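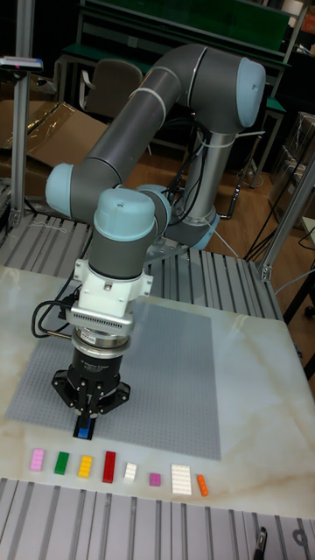

Última modificación de esta página: 20 de agosto de 2023

Automatización y organización del trabajo
Unidad 2. La célula colaborativa y la redefinición del puesto
Apuntes de clase. Docente responsable: Phyllis Bramwell

2.1 Planteamiento

La unidad anterior trató la automatización como decisión de inversión. Corresponde ahora examinarla desde el puesto. Se entenderá por puesto el conjunto de tareas, responsabilidades y márgenes de decisión que una organización asigna a una persona, con independencia de la denominación que figure en el contrato.

El material de referencia es el caso Kellby, empresa dedicada al montaje de conjuntos pequeños, que incorporó brazos colaborativos en su sección de preparación. Antes de trasladar una tarea a la línea, el equipo la ensaya con ladrillos de juguete sobre una placa base con tacos. La operación elemental es siempre la misma: tomar una pieza de una fila ordenada, orientarla y situarla en la placa. El ensayo permite discutir tolerancias, fuerza de inserción y secuencia sin comprometer material de producción.

2.2 Tareas que se desplazan y tareas que aparecen

La descripción habitual de estos proyectos se limita a la tarea que asume la máquina. En Kellby, el registro previo a la implantación contabilizó 254 operaciones manuales distintas en la sección. Buena parte de ellas no desapareció con la llegada de los brazos y pasó a realizarse en otro momento del turno o a cargo de otra persona. Conviene distinguir:

Preparación. Alguien dispone las piezas en el orden y con la separación que el programa espera. Es una tarea nueva, que suele quedar fuera de la ficha de puesto.

Supervisión. La persona operaria vigila el ciclo e interviene cuando una pieza queda mal asentada. La atención que exige es continua, aunque la intervención sea esporádica.

Recuperación. Tras una parada hay que decidir si se reanuda, se retira la pieza o se reinicia la secuencia. En la documentación de Kellby esta decisión correspondía formalmente a mantenimiento; en la práctica la tomaba quien estuviera al lado.
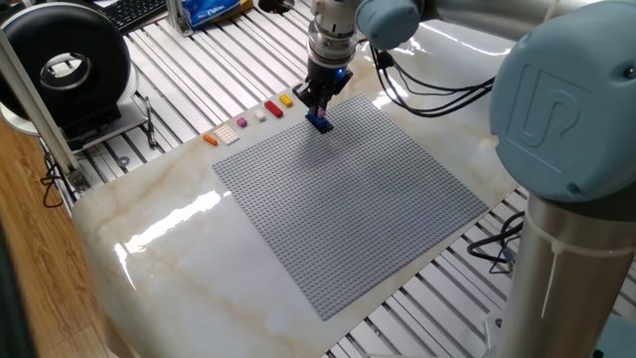
Figura 2. Pinza del brazo junto a una esquina de la placa base, con la fila de piezas dispuesta sobre la mesa.

2.3 Cualificación y reconocimiento

El análisis de Maureen Cheetham, incluido en el dossier, recoge 3.031 incidencias anotadas por la plantilla desde el mes de noviembre. Su lectura muestra un saber técnico considerable: las anotaciones proponen cambios de altura de aproximación, de orden de toma y de velocidad. Ninguna de las categorías profesionales vigentes contemplaba esa aportación, y la revisión salarial posterior la trató como una mera ampliación de funciones.

Se recomienda contrastar este punto con el caso Howells, en el que la formación se impartió antes de la instalación y la ficha de puesto se negoció con la representación del personal. Los resultados no son directamente comparables, dado que las plantillas difieren en tamaño y antigüedad.

2.4 Ritmo y autonomía

El ciclo de la máquina fija una cadencia. Cuando la persona alimenta la fila de piezas, su ritmo depende de dicha cadencia; cuando puede preparar varias filas por adelantado, recupera cierto margen. La diferencia entre ambas situaciones obedece a la disposición de la mesa y a la programación, y es por tanto una decisión de diseño del trabajo.
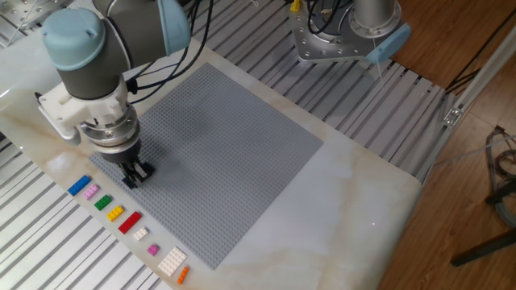

Natalie Holroyd objetó en el seminario que ese margen es más aparente que real: si se preparan varias filas por adelantado, la dirección acaba asignando una segunda célula a la misma persona, y la pausa ganada se convierte en desplazamiento. Añadió que los apuntes deberían preguntar quién autoriza ese cambio y con qué preaviso.

La objeción se incorpora al programa y se retomará en la unidad 3, al tratar la carga de trabajo en puestos con varias células.

2.5 Trabajo para la sesión práctica

Cada grupo elaborará la ficha del puesto de preparación en Kellby, con indicación expresa de quién decide la reanudación tras una parada. Extensión máxima: 2 páginas. Las fichas se entregarán a Joanne Haworth al comienzo de la sesión.

Lecturas: dossier Kellby, secciones primera y cuarta; dossier Howells, anexo sobre formación.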